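컴퓨터, 꼭 새로 사야 할까

요즘 주변에서 컴퓨터가 느려졌다는 말만 나오면 다들 바로 새 걸 검색하더라고요. 저도 그랬어요. 회사 노트북은 3년이면 바꿔 주니까 집에 있는 것도 당연히 그 주기로 바꾸는 물건인 줄 알았거든요. 그런데 작년에 이사하면서 창고에 처박아 둔 본체를 꺼내 봤다가 생각이 좀 바뀌었습니다.

처음엔 그냥 버리려고 했어요. 폐가전 수거 신청까지 했다가 취소했죠(신청 화면에서 품목을 고르는데 괜히 미안해지더라고요). 동네에 Shin이라는 작은 수리점이 있는데, 사장님이 한번 들고 와 보라고 하셔서 낑낑대며 들고 갔습니다. 메모리 늘리고 저장장치 하나 바꾸고, 10분 기다리니 끝! 가계부 쓰고 영화 보고 사진 정리하는 데는 지금도 아무 불편이 없어요.

제가 답답한 건 이런 선택지가 있다는 걸 파는 쪽에서는 거의 말해 주지 않는다는 점이에요. 매장에 가서 느리다고 하면 신제품 코너로 안내받지, 뭘 바꾸면 되는지 물어봐 주는 경우는 드물잖아요. 게다가 요즘 얇은 노트북은 부품이 기판에 붙어서 나오는 게 많아서 고치고 싶어도 손댈 데가 없고요. 얇은 게 예쁘긴 하죠, 저도 압니다. 그래도 2밀리 얇아지는 대신 수리를 통째로 포기하라는 건 너무 비싼 거래 같아요.

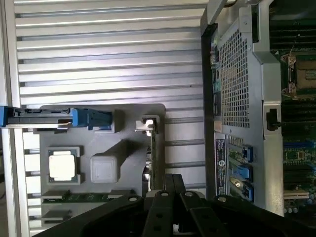 금속 트레이 위의 프로세서와 본체 케이스

물론 반대 의견도 이해해요. 같이 일하는 Bakari Lukumay 씨는 영상 편집을 하는데, 오래된 장비 붙들고 있다가 마감 놓치면 누가 책임지냐고 하더라고요. 맞는 말이에요. 컴퓨터가 밥벌이 도구인 사람한테 무조건 아껴 쓰라고 할 생각은 없습니다. 전기를 많이 먹는 옛날 기계도 있고, 보안 업데이트가 끊긴 건 저도 찜찜해서 인터넷 뱅킹에는 안 써요.

다만 저 같은 보통 사용자라면 한 번쯤 뚜껑을 열어 볼 만하다고 생각해요. 직접 하기 무서우면 수리점에 견적만 물어봐도 되고요. 저는 24개월 할부로 새 노트북 살 뻔한 돈으로 의자를 바꿨는데, 허리가 훨씬 고마워합니다. 다음 목표는 7년 된 프린터예요. 종이가 자꾸 두 장씩 먹히는데, 이것도 일단 들고 가 보려고요.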